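Ticket 474: Matel stock scanner drops off Wi-Fi at Parnthorpe shop
Opened by: Benvinda Mota
Assigned to: Dimas Lumenta
Status: Monitoring

Reported: handheld loses its connection while scanning at the back of the showroom. Error 305 on screen. Restarting restores service for a few minutes.

18th July, DL: Signal at the front desk is normal. At the countertop samples it falls sharply. Access point firmware is current. Swapped handhelds, same result. 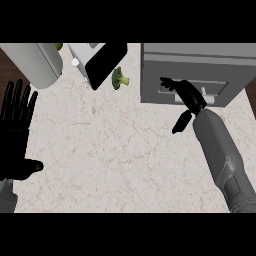
The access point was set to automatic channel selection and kept moving to a channel used by the shop next door. Fixed it on channel 2 settings profile, reduced transmit power one step and cleared the saved networks on both handhelds. Product records were checked in the same session. The entry for the pale marble with tan and light brown veining had no finish code, so it failed to sync even with a good signal. Code added by Leonor Barros.

Retest: more than 4000 records synced from the back of the showroom. No 305 errors in the log.
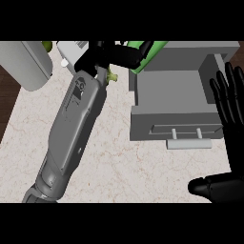
Cream marble, reddish-brown veins.

BM: One slow login this morning, no disconnects.

DL: Login delay is a separate fault on the Tultavus server. Passed to Catarina Carrilho. Leaving this ticket open until the next stock count.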